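# 第3章 居住空間における双腕ロボットの製作と調整

## 3.1 本章の目的

前章までは、個々の関節とその駆動回路を単体の部品として扱ってきた。本章では、これらを一台の機体に組み上げ、住宅の居間で動作させるまでの過程を取り上げる。対象とするのは、個人の住宅または共同工房で製作される、両腕と五指の手を備えた人型の機体である。

製作記録としては、共同工房ハンデック(Handeck)の会員であるマリクルス・チャベス(Maricruz Chávez)氏の作業日誌を用いる。日誌は2018年3月28日(水曜日)に始まり、同年9月の調整作業まで続いている。学習者は、設計上の判断がどの段階で下され、どの段階で改められたかに注意して読み進められたい。

本章を修了した時点で、学習者は次の事項を行えることが求められる。

- 手首部の配線について、可動範囲を妨げない経路を設計すること
- 頭部カメラの視野と腕の作業領域との関係を図示すること
- 柔らかい対象物に対する把持力の上限を設定すること
- 家庭内で試験を行う際の停止手順を文書化すること

## 3.2 工房と居間の相違

工房の作業台は水平であり、高さも一定である。対象物の位置は治具によって定まり、照明も固定されている。これに対し、居間の家具は人体に合わせて作られており、座面は沈み、背もたれは傾き、クッションは触れるたびに形を変える。作業台で良好な結果を示した制御が、居間ではそのまま通用しない例は多い。

チャベス氏の日誌には、工房での把持試験を200回行った後、初めて居間で試験した日の記述がある。機体は布製のクッションの縁をとらえたものの、持ち上げる途中で取り落とした。同氏はこの結果を受けて指の閉じる速度を下げ、接触を検出した後に3段階で力を加える方式へ改めている。この方式の詳細は3.5節で述べる。

床面の条件も見落としてはならない。カーペットの上では足裏がわずかに沈み、両腕を前方へ伸ばしたときの重心の移動が、硬い床の場合とは異なる形で現れる。立位での試験に先立ち、腕を伸ばした姿勢を保持させ、足首関節の電流値を記録しておくことが望ましい。

## 3.3 頭部カメラと腕の位置合わせ

頭部カメラを用いる機体では、自らの手が視野のどこに現れるかをあらかじめ把握しておく必要がある。手が視野の外にある間、制御系は関節角度のみから手先の位置を推定することになり、角度センサの誤差がそのまま位置の誤差となる。

調整は次の順序で行う。

1. 機体を家具の正面に立たせ、両足の位置を床に印す。
2. 両腕を前方へ上げ、手を開いた状態で静止させる。
3. 頭部の俯角を変え、両手と対象の家具が同時に視野に入る角度を求める。
4. その角度を基準姿勢として登録し、以後の試験はすべてこの姿勢から開始する。

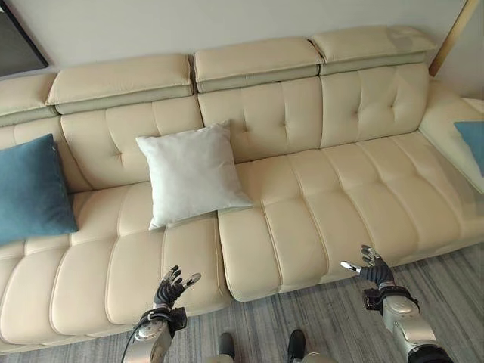
基準姿勢を登録した後は、手先位置の推定値と実測値との差を求める。チャベス氏の機体では、測定点を100点とし、差が許容値を超えた点のみを再測定した。許容値は対象物の大きさと硬さに応じて定めるものであり、小さく硬い物を扱う場合には、クッションの場合より厳しい値を採用する。

前腕に沿う配線は、この段階で改めて点検する。手首を限界まで回したときにケーブルが張る場合は固定点を移し、たるみが大きい場合は家具に掛かることのない経路を選ぶ。変更を加えたときは、手順2から調整をやり直すものとする。

## 3.4 試験時の安全

住宅内の試験では、操作者のほかに停止操作を担当する者を一名置く。停止担当者は試験中、他の作業を兼ねてはならない。非常停止装置は機体の腕が届かない位置に置き、試験の開始前に必ず動作を確認する。確認の結果は、巻末の様式に従って記録すること。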